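11th October

Back home with my feet in a bowl of warm water, and I want to get this down before I forget how the day went, because it was the first proper one with the new packing line in mind.

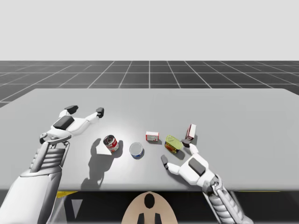
I have been at Gotix for so long that I still call the grocery side "the shed," and now the shed is going to have two robots working in it, and I am supposed to help teach them what we do. They gave me a chair (a chair! at work!) and a screen, and I spent the morning going through practice runs on the computer before the machines get anywhere near real stock. It is all a made-up table with a gray floor going off forever behind it, and a handful of groceries set out in a row, a soup can and a little round can and a couple of boxes. In the one I kept going back to, the right hand had its thumb down on one side of the yellow-green tin and a finger up on the other, just the way I'd go for it myself, except that I would have had my wrist turned a bit more, and I wrote that in the notes box. The left hand was spread out flat over the table like somebody smoothing a bedsheet. I've grown fond of that left hand already, silly as it sounds.

The notes box is most of my job now. Zokari, the outfit that makes the software, wants to hear from people who have packed for a living, and I have opinions I didn't know I had! Cans before boxes, always. Never put a tall box in upright if there's a gap next to it, it'll go over the minute the cart hits the ramp. I typed and typed, and my two-finger typing is a disgrace, but by lunch I had got through 73 of the runs and the rest will keep.

Lunch was odd. We all sat at the long table by the Karam dock as usual and everybody wanted to know what the robots were like, and I felt a bit like I'd been to visit the other side. Some of the evening crew are worried about their hours and I can't blame them one bit. We were told back in April that there would be no layoffs, and that two of us from each shift would move over to checking and the rest would stay on fresh and fragile. I believe it, mostly. But I remember when Trisia put the sorting belt in across the road, and the jobs there stayed all right, they just got lonelier, everyone standing at their own little station with no one to talk to. That's what I would hate. Half of what gets me up in the mornings is the chatter over the bins.

On the other hand, my shoulder. We did 1134 orders on the worst day last winter and I couldn't lift the kettle that night, I had to use my left. If a machine wants to take over the tins, then bless it, it can have every last one of them, and I'll do the eggs and the peaches.

I did ask if they could move the checking desk nearer to the fresh side, so whoever is on it can still hear the others. It got written down. I'll ask again tomorrow, and the day after if I need to.

The water's gone cold. Must find my other glasses before bed, that screen made my eyes ache, and there are sandwiches to make for the morning.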